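The Lost Property of the Upper Shelf

Maysoun Karaki

There is a cupboard in my hallway in Brunswick that my mother calls the linen press and my partner calls the situation. It measures less than a metre across. At the start of October it held every towel we own, two doonas, a fondue set, the box the kettle came in, and a set of flannelette sheets for a bed we sold in another suburb.

I had been meaning to deal with it since autumn. What finally moved me was a phone call from my sister, who had paid a woman from a firm called Busier to come and sort out her kitchen. Busier is one of the new breed of home organisers. They arrive in pairs, in matching aprons, and charge $232 for what the website describes as a discovery session. My sister discovered she had four garlic presses. She was euphoric.

The trade has grown up fast. Ten years ago, if you told someone you were a professional organiser they assumed you worked for a union. Now there are courses and accreditation tiers and a lively second-hand market in label makers. I spoke to a woman at Sandhu, a small outfit in Coburg that does mostly downsizing, and she told me her waiting list runs past Christmas. January is worse. In January people come back from a fortnight in a beach rental with one saucepan and no junk mail, and they conclude that the rental was happier than they are.

She was kind about this. She has seen a garage with 789 jam jars in it, washed, lids on, and she says the owner could tell her what had been in most of them. They kept six. It took an afternoon to choose which.

The jars interest me more than the after photos do. The after photos are all the same: the pantry with its decanted lentils, the wardrobe in which every hanger points west. There's a house style now, pale and breathable, with a lot of containers whose main job is to stop you seeing the thing you bought. 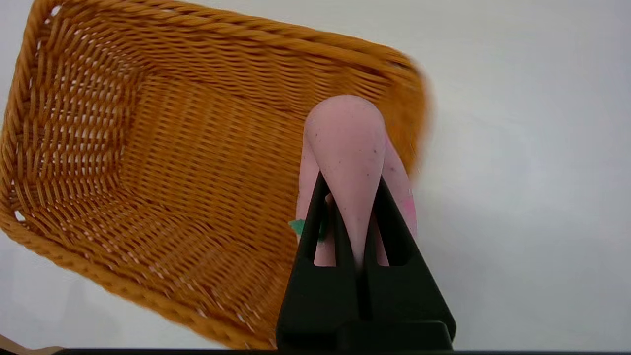

Does putting your things in baskets make you tidier? It makes you a person with baskets, and whether you're tidier depends on whether you ever look inside them.

I put the same point to the Sandhu woman, less politely, and she agreed with me, which took the wind out of it. She makes her clients wait a month before they buy any storage at all. Most of them have already been to the shops. They open the boot to show her, proud as anything, and there it all is with the tags on, waiting to be filled with whatever survives. She sends a good deal of it back.

Her own view is that people have two kinds of clutter, the kind they're ignoring and the kind they're arguing with. Ignored clutter is easy. It goes in the ute and you feel lighter by dinner. The other sort includes the bread maker, the Portuguese textbooks and the jeans. Each of these is a small unfinished conversation with a version of yourself who was going to have more free time, and you can't drop her off at the op shop on Sydney Road without a bit of a scene.

My mother is unmoved by all of this. She grew up in a flat where you could reach the stove from the bed, and she regards a cupboard with space in it as a cupboard that's been badly packed. When I told her people were paying strangers to throw out their garlic presses she asked for the address. She keeps plastic bags inside a plastic bag inside a third, sturdier bag from a shoe shop that closed when I was in Year 9. She can also find anything in her house in under a minute, in the dark, including my birth certificate, and I have never been able to say as much for anyone with a labelled drawer.

I downloaded an app. Of course I did. It's called Indesen, and it asks you to photograph each possession and then tells you how many you have left to go. It suggested that a household of our size should expect to log 3003 items. I got as far as the bathroom. By the end of the first evening I had entered nineteen things, of which seven were hair ties, and my partner had asked whether he needed to be catalogued or if he could go to bed.

There's a rival system, Trarnis, that works with coloured stickers. Green for keep, yellow for undecided, red for out. Within two days our flat looked like a garage sale run by a traffic engineer. Everything was yellow. I put a red sticker on the fondue set and came home to find it had turned green in my absence, and neither of us has raised the matter since.

In the end I did the linen press with a cup of tea and the radio on, between nine in the morning and lunch. The flannelette sheets went to the animal shelter, which is always glad of them. The kettle box went in the recycling. One of the doonas turned out to be two doonas. I found a beach towel from a holiday in Lorne that I'd accused a former housemate of stealing, and I've composed several messages to her about it, none of which I've sent.

The door shuts now. It shut before, to be fair, if you leaned. My sister came over to inspect and said it looked great, had I thought about labels, and then she opened the cupboard above it, the one near the ceiling that you need the stepladder for, and stood there for a while with her hand on the knob.

I told her that was the suitcases. She said she could see it was the suitcases. She wanted to know what was in them.

Towels, mostly — the good ones. And a pasta machine.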